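The **Karkamora comparison** is a bench procedure for evaluating robot grippers and wrist cameras on small electrical controls. It was drawn up at the Lornadville laboratory of Prondamix and first issued in April 2024. Each gripper is tried on the same modular task board, and the arm controller settings are held fixed.

## Task board

The board is built from interlocking modules and carries push buttons, toggle switches, a rotary knob, a slider and ports for test leads. It is used inside a white enclosure, which limits changes in background between runs.
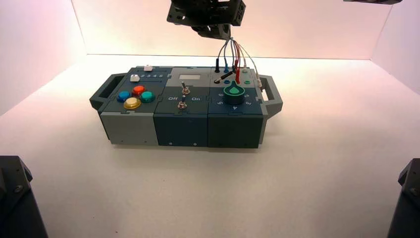
Henk Van Beek has argued that the knob is a poor discriminator between grippers, as nearly any parallel jaw can turn it, and that the test leads should carry more weight in the score. The August revision adopted part of this proposal and raised the share of the lead tasks from 20 to 35 percent.

## Gripper and camera trials

A full comparison consists of 19 trials per gripper. Fingers are fitted in matched pairs and closed once before the first trial to check tip alignment – a mismatch at the tips affects the slider more than the buttons. The Rawashdeh variant of the procedure adds a wrist camera and scores whether the target control stays in view during the approach. Wide fingers can hide part of the board at close range, so finger shape and camera mount are assessed together.

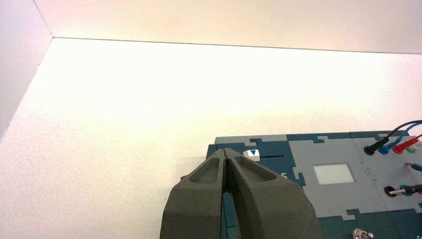
*Wrist camera view with the fingertips together, slider to the right.*

Results are reported per control. Trials stopped by the operator are listed separately and excluded from the score.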